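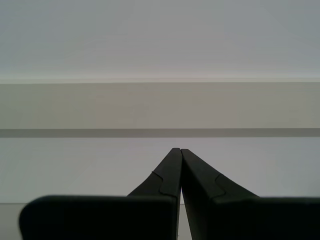

Figure 1. Gripper fingers, tips close together.

Print | E-mail

4.2 What people wrote down, and what they skipped

I went into the chore diaries expecting fights about dishes. Everybody I know fights about dishes! But when Flora Guthrie and I sat down with the 819 entries from February, the dishes were mostly fine (somebody cooks, somebody else washes, and the diary says so in four words). The long, grumpy entries were about jobs that don't have a good name. Wiping the counter after someone has already "cleaned the kitchen." Checking whether the towels in the bathroom need swapping. Noticing that the dish soap is low and saying so out loud.

We ended up calling these "edge jobs," which I'm not in love with, but it stuck. An edge job is a small bit of work that comes right before or after a chore both people would agree is a chore. I coded them first and Flora did a second pass without seeing my codes. We disagreed most over entries that mentioned shopping, and I gave in on nearly all of those.

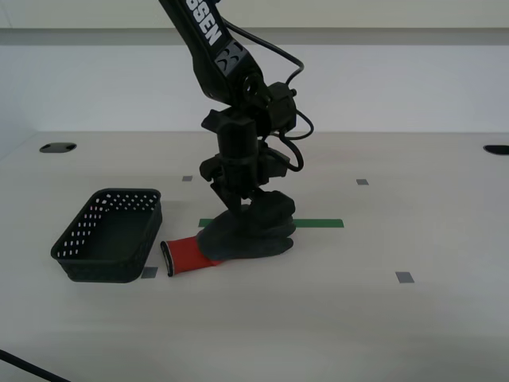
Figure 2. Black arm above a light-colored tabletop.

One thing I'd do over is the diary form. It had a box for "who did it" and no box for "who thought of it," so people squeezed that into the margins or tacked it onto the end of a line. Seul-gi Yeom warned me about this back when we were testing the form, and I figured folks would just use the comments space. Some did. In two of the seven households the comments space stayed blank the whole month, and I can't tell you whether that means those couples had nothing to add or they were just tired by bedtime. I left both households in for the counts and kept them out of the quotes.

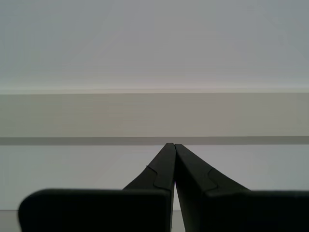

Hemi Tapsell thought I was making too much of the margins, and told me that people grumble in writing about things they'd never bring up at the table, so a cranky note doesn't have to mean a cranky house. I went back and reread the exit interviews with that in mind, and he has a point. Several of the grouchiest writers laughed when I read their own notes back to them, and one couple couldn't work out which of them had written what. 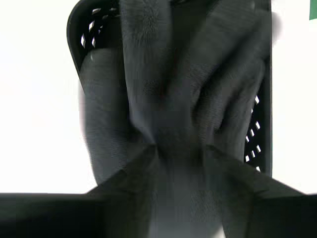
Figure 3. Dark gray cloth, bunched and pinched.

So for the rest of this section I treat tone and workload as separate things, with tone coded from the entry alone and workload taken from the "who did it" box. The full coding sheet is in Appendix B, along with the shopping entries Flora and I argued over.

Print | E-mail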